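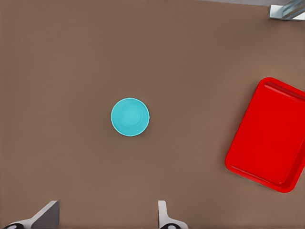 Search this journal Go

April — Cestska Working Group

4.2 Budgeting for the second arm

We had hoped to buy both arms at once, and we came close, but the Skirkia quote arrived at 1508 euros over our ceiling once spare finger pads were counted. So we spent the spring in simulation, which costs us little more than electricity and patience, and asked which purchases the bowl and tray task would really need.

Figure 3. Simulated workspace, seen from overhead, with the gripper open and both the cyan bowl and the red tray empty.

Of the 49 items on our first list, we kept 11. The wider gripper stayed — we argued over that one for quite a while — and the Cemen force sensor was put off until next year's money comes in.

We use cookies to improve your visit. Accept Manage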